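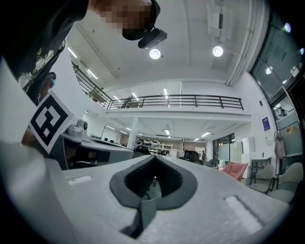
Why do some buildings have a floor that stops halfway?

I love this question, because I asked it myself when I was little! A floor that only covers part of a room is called a mezzanine (say it like this: MEZ-uh-neen). It's a bit like a giant indoor balcony. You can stand up there and look down at everybody below, and they can look up and wave at you.

So what keeps you from falling off? The railing! The tall parts that stand straight up are called posts, and they're fastened down tight. The long bars that go sideways stretch from post to post. Please don't climb on them, even though they look a lot like a ladder.

Now look to the left. The railing slopes there, maybe beside some stairs. On stairs, a sloping railing lets your hand slide along as you go up.

My friend Nerea Gallardo draws plans for buildings, and she says big open rooms need lots of lamps. Light has a long way to travel from a high ceiling down to your book!

Next time you're in a library or a big store, look up. Can you find a mezzanine? I've found 13 so far, and two of them were in the same mall.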